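What Is Inside a Cable, and How to Sort a Tangle of Them
A Rorar science page for readers aged 8 to 11

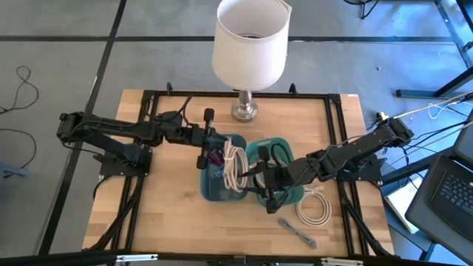 A cable is a bundle of wires inside a protective cover. A wire is a single path for electricity. Most people use the two words as if they mean the same thing, but on this page a wire is one path and a cable is the whole bundle.

The parts of a cable

The metal part in the middle is called the conductor. It is usually copper. Electricity passes through copper easily, and copper can be pulled into very thin threads without snapping.

The soft layer around the conductor is called the insulation. It is usually a kind of plastic. Electricity does not pass through it easily, so the current stays inside the metal and the wires inside a cable cannot touch each other.

The outer layer is called the sheath or jacket. It holds the wires together and takes the scrapes. It can be made in any colour. On small household cables the colour of the sheath often tells you nothing about what the cable does. A white cable and a black cable may do exactly the same job.

The end piece is called the connector. Its shape decides what it will fit into. When you sort cables, look at the connectors first.

Why cables bend

A thick rod of copper is stiff. Many thin threads with the same amount of copper between them are much easier to bend. Cables that have to move about, such as those on lamps and headphones, are made with thin threads twisted together. These threads are called strands. Cables fixed inside a wall may have one solid conductor, as they stay in the same place for years.

Every cable has a smallest curve it can make without harm. Engineers call this the bend radius. If you fold a cable flat, the strands on the outside of the fold are stretched and the ones on the inside are squashed. Do this often enough and the strands break one at a time. The sheath may still look perfect.

Why cables tangle

A long, thin, bendy thing can lie in a huge number of different shapes. Only a few of those shapes are tidy. When a basket of cables is carried or shaken, the cables shift into new shapes, and most of the new shapes are messy ones. A loose end can slip through a loop. Once it has gone through, it needs the opposite movement to come out again, and shaking seldom provides it.

Three things make tangles more likely:
Length. A cable of 2 metres tangles more than a very short one.
Loose ends. An end that is free can travel.
Space. A big basket gives the cables more room to move.

How to sort a basket of cables

You need two baskets and a clear table. Ask an adult to check that nothing is plugged in at either end.

1. Put all the cables in the first basket.
2. Find a loose end. Do not pull it hard. Pulling makes a knot tighter.
3. Follow the cable from the end with your fingers. Where it passes under another cable, lift the other cable over it.
4. When the cable is free, lay it on the table and look at both connectors.
5. Coil it (see the next section).
6. Put it in the second basket if you are keeping it there, or leave it on the table if it belongs somewhere else.
7. Go back to step 2.

If a cable has a split in its sheath or you can see metal where there should be plastic, put it down and tell an adult. Do not mend it with sticky tape.

How to coil a cable

Hold one connector in your hand. Make a loop about the size of a small plate and lay it against your palm. Make the next loop the same size. As you form each loop, roll the cable slightly between your finger and thumb so that the loop lies flat. If a loop springs up into a figure of eight, the cable is twisted. Let it go and roll it the other way.

Leave a short piece at the end so that the connector is easy to find. Fasten the loops with a strip of fabric tape. Do not wind the cable tightly round your hand and elbow, which adds a twist with every turn.

A measuring task

Lay one coiled cable on the table and measure across the widest loop. Count the loops. Multiply the width by 3.14 to find the distance round one loop, then multiply by the number of loops. The answer is close to the length of the cable. Now uncoil it and measure it properly. Remember that there are 1000 millimetres in a metre.

Words to know

Bend radius: the tightest curve a cable can safely make.
Conductor: material that lets electricity through.
Insulation: material that keeps electricity in.
Sheath: the outer cover.
Strand: one thin thread of metal.

Next page: Plugs and Fuses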